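We got to the Arancibia molding plant at 8:30 on a Thursday, after a two-hour drive. The visit was part of the fall open day, and the parking lot was already full, so we left the car at the Drindent warehouse and walked back.

## Morning: the pellet store and the presses

The tour starts in the pellet store. Resin comes in by truck and is kept in silos behind the building. Our group had 20 people in it, which was too many for the narrow walkway, and those at the back missed most of the talk about drying.

The press hall is loud. Earplugs are handed out at the door. The largest press is rated at 1,000 tons and was down for a mold change, so we watched a smaller one make crates. The plant has 558 molds on its racks, some of them older than the building.

## Lunch

Soup and sandwiches in the canteen, free with the badge. Coffee was extra. The line took half an hour.

## Afternoon: finished parts

After lunch we saw the trimming benches and the storage area for Larnemska, one of the plant's bigger customers. Black parts made up most of what we saw. The guide talked about ribs, which let a large molding stay stiff with thin walls. 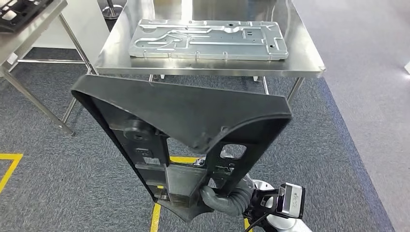 ## Getting there

Take the Daltik exit and follow the signs for the rail yard. The bus stops 200 yards from the gate but does not run after 5 p.m. Closed shoes are required, and sandals will get you turned away at the desk.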